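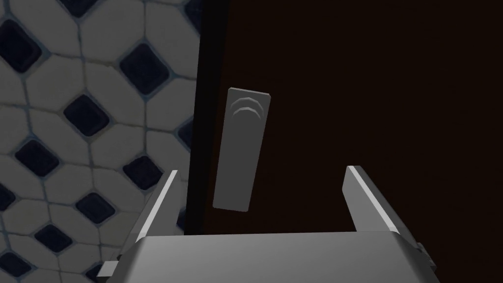 Our door task finally works from a cold start, and I want to get the whole story into this ticket before I forget the order we tried things in! Short version for anyone in the club who pulled the Plakby branch in the fall: the arm would drive up to the door, open its fingers, and stop dead with a "no grasp candidate" message. The log said the handle was missing. The viewer said otherwise, because the gray plate with the two little arcs on it was right there between the open fingers, a bit closer to the left one, with the tiled wall off to the side. So the renderer knew about the plate and the planner didn't, and that gave us somewhere to dig.

Ticket: Door task, gripper opens and never closes
Project: Plakby (student sim league)
Opened by: Muthu Gowda
Status: Fixed, leaving open for comments until January

What happens
Run the door task from reset. The arm reaches the pre-grasp pose, the fingers go to full open, and the planner quits after 700 steps. Same result on the lab desktop and on my laptop. The drawer task runs fine on the same build.

Try 1: camera
I thought the wall was confusing the detector. It's a busy pattern, white with dark diamonds, and the door is so dark that I figured all the edges were coming from the tiles. I swapped the wall for plain gray and ran it again. Same message, same step. Put the tiles back (I like the tiles).

Try 2: gripper width
Evaristo asked if the fingers could even get around the plate. Good question! We printed the opening and the plate width next to each other and there was plenty of room. While we were in there we fixed a units mix-up in the print statement, which had nothing to do with this bug but had been bugging Evaristo since the first meeting.

Try 3: tilt
The plate leans a little in the view, so Ravindran wondered if the door frame had been loaded with a bad rotation. We zeroed it. The plate straightened up, the arm went to a new spot, and we got the same message from there. Put the rotation back too.

Try 4: collision mesh
Now it gets fun. Senthil turned on the collision overlay, and every part lit up except the plate. The visual mesh was fine. The collision mesh was pointing at a file called handle_old, which somebody cleaned out of the repo in the fall (me, it was me). The loader doesn't complain about a missing collision file. It just loads an empty one and carries on, and the planner only looks at collision shapes when it picks a grasp.

Fix
1. Point the collision entry in the door file at the same plate mesh the viewer uses.
2. Delete your cached scene folder. If you skip this the old empty shape comes back.
3. Restart the sim completely — reloading the scene is not enough.
4. Run the door task with seed 381, so we can compare logs.

After the fix the fingers closed on the plate at the first attempt and I yelled loud enough that the people next door knocked. We then ran 70 resets overnight. The planner found a grasp in every one. In 3 of them the grip slipped when the door started to swing, and I've opened a separate ticket for that. My guess is friction on the plate, but I haven't touched it yet.

Still to do
— make the loader stop with an error on a missing collision file
— check the Clurnatier kitchen scene for the same dead link
— update the setup page, it still shows handle_old

Comments (4)

Sylvain Arnaud
Deleting the cache was the piece I was missing. I had the right mesh and the same error for two days. Works now, thank you!!

Ravindran Palaniappan
Kitchen scene has it too, on the fridge handle. Fix pushed.

Evaristo Tedesco
Can we keep the collision overlay on by default for new members? It would have saved us three of these four tries.

Muthu Gowda
@Evaristo yes please, send it over and I'll merge it before practice.

Shares: 6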